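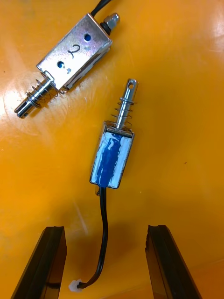 Filed under: Reading, Birds of Prey

This post concerns the eagles in Tatarstead, the novel by Joonas Mäkelä that I finished last week, and the real eagles of the Busthorpe district, where I have lived for most of my adult life. Readers who have not yet reached the second half of the book may wish to return later, as the ending is mentioned.

In the ninth chapter a schoolteacher tells her class that no eagle has nested on the ranges within living memory. The remark is made in passing and the lesson moves on to fractions. I put the book down at that point and did not take it up again until the following evening. The teacher is not upset, and neither are the children. They have grown up under an empty sky and see nothing odd in it.

The author gives the reason some pages later. A bounty was paid on each pair of feet, and the money was good in a dry year. It is a plain account and I believe it to be a fair one. Graziers lost lambs, or found lambs that had died in the cold with an eagle standing over them, and drew the same conclusion in either case.
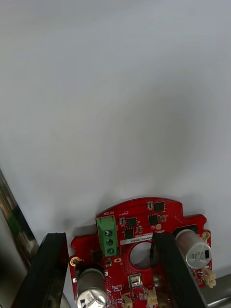 The Busthorpe record

Our own district paid a bounty as well. The shire ledgers are held in the reading room on Chidiac Street and may be viewed on request. I spent two afternoons with them in winter. The clerks entered 2,436 birds over the life of the scheme, of which 1,457 were listed as eagles. The remainder were put down as hawks, with no attempt to say which kind. Payment was made on all of them.

One page has stayed with me. It records a single claim for 665 birds, brought in by one man from the Alach side of the river – a season's work, or perhaps several seasons' saved up in a shed. The handwriting does not change. The clerk wrote the figure, the sum and the name, and went on to the next line, which was for fencing wire.

It should be said that the people in these ledgers were behaving lawfully and, by the standards of their neighbours, responsibly. Some of their descendants are my friends. I do not consider it useful to be angry with them, although I was for a time.

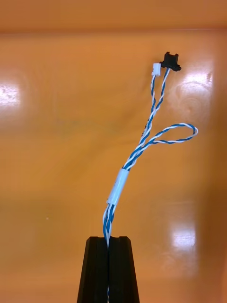 Page last changed: 24/10/2019

The novel ends with a pair of eagles building in a dead gum above the old saleyards. I had doubts about this on first reading. It seemed too kind to the characters, several of whom had done little to deserve it. On a second reading I noticed that the teacher is the only one who looks up, and that she tells no one. That is a better ending than I had given it credit for.

There are eagles at Busthorpe again, for those who have asked. I have seen 2 this year, both high over the Alach ridge and both being chased by magpies. The site of any nest will not be published on this blog, and comments that give one away will be removed. Visitors are asked to keep to the marked track from November, when young birds may be on the wing, and to keep dogs on a lead.

I remain unsure whether a novel can change how a district thinks about its birds. Mine has a copy in the library now, and there is a waiting list. The next post will deal with the author's earlier book of stories, in which the owls are handled rather less well.

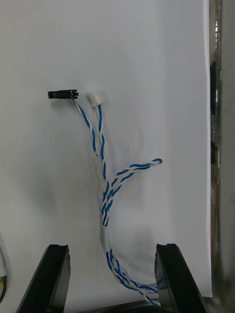 1 comment

Kestrel_Reader writes: I took the ending the other way. She tells no one because she knows what the men at the saleyards would do, so I never felt it was kind to anybody. My grandfather claimed the bounty and kept one wing nailed up in the woolshed until he died. He would have gone looking for that nest. Please do cover the stories, though I thought the owl one was the best in the book.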